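Steamed bun

A steamed bun is a small bread made from wheat dough and cooked in steam instead of in an oven. Filled and plain kinds are eaten across much of Asia, most often at breakfast or as a snack. The crust stays soft and pale, as steam does not get hot enough to brown it.

Dough

The usual dough is flour, water, yeast and a little sugar. Low-protein flour gives a finer crumb. After the first rise the dough is divided, rolled into rounds and left to rest again.

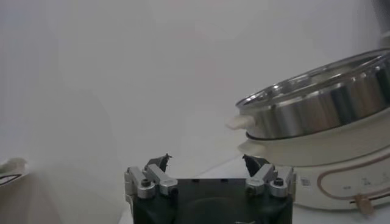 Mahnaz Soltani has argued that the second rest matters more than the first, and that buns steamed too early come out dense and yellowish. Other writers put the blame on old yeast. Many home recipes add baking powder, which makes the result less dependent on timing.

Shaping

Filled buns are closed by gathering the edge of the round into small folds and twisting the top. Plain buns may be rolled smooth or cut from a log with a knife.

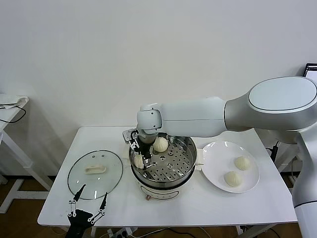 Steaming

Buns need space between them, as they swell while cooking. Small ones take 6 to 10 minutes and large ones up to twice that. Bamboo baskets absorb some moisture, while metal lids are often wrapped in cloth to catch drips.
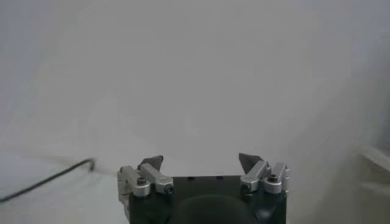

Sudden cooling is the main cause of wrinkled skins, according to Ilgın Kırmızıgül, and the lid should stay on for 5 minutes after the heat is turned off. Overproofing can produce the same fault.

Storage

Cooked buns keep for 2 days in a refrigerator and freeze well. They are reheated by steaming again.
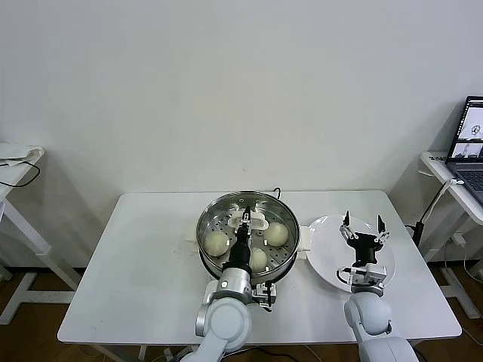 Steamed buns on a perforated metal tray

See also: Dumpling, Flatbread, Leavening agent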